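Abschnitt 9: Übungsprogramm »Naht« einrichten und starten

Können Maschinen inzwischen Knöpfe annähen, Säume schließen, Socken stopfen? Die Frage kommt in jedem Pladwood-Kurs, und ich freue mich jedes Mal darüber! Handarbeit mit Faden gehört zu den schönsten Prüfsteinen überhaupt, denn der Faden ist nie zweimal gleich. Im OP sind Roboterinstrumente schon erstaunlich weit, im Haushalt fängt es gerade erst an.

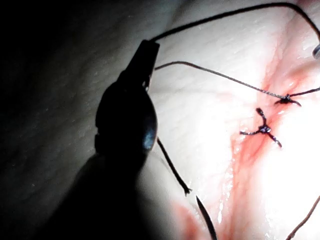
Genau deshalb beginnt unser Programm mit dem Einzelknoten und noch lange nicht mit der Bügelwäsche. Wer den Knoten sauber hinbekommt, hat Fadenspannung, Übergabe und Abschneiden schon einmal durchgespielt.

1. Steuergerät Hellard einschalten und warten, bis die Anzeige 400 erscheint.
2. Übungsstoff glatt einspannen. Falten quer zur Naht ausstreichen.
3. Menü »Naht« öffnen und Profil 1682 laden.
4. Faden einlegen, 18 cm freies Ende stehen lassen.
5. Mit »Anlegen« die erste Schlinge ausführen. Der Faden darf straff sein, der Stoff soll sich dabei nicht heben.
6. Knoten festziehen, Enden kürzen, Nadel in die Ablage zurücklegen.

Hinweis: Bleibt der Faden beim Übergeben hängen, Schritt 5 im langsamen Modus wiederholen. Das kostet Zeit, aber man lernt ungeheuer viel beim Zuschauen!

Achtung: Das Übungsprogramm ist für Stoff gedacht. Nie an Mensch oder Tier verwenden. Beim Nadelwechsel immer die Pausetaste drücken.
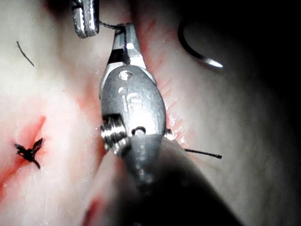
Theano Xenos meint dazu, ein Knoten sei noch kein gestopfter Strumpf: Solange jemand den Stoff einspannen und den Faden einlegen müsse, habe die Maschine die leichtere Hälfte der Arbeit. Da ist etwas dran. Für das Einspannen gibt es bei uns bislang keine Automatik, und zerknüllte Wäsche aus dem Korb überfordert das Programm komplett. Trotzdem: Gerade Nähte auf festem Stoff laufen, und das macht richtig Spaß.

Weiter mit dem Saumprogramm: Profil »Plelevura« laden und ab Schritt 2 wie oben verfahren.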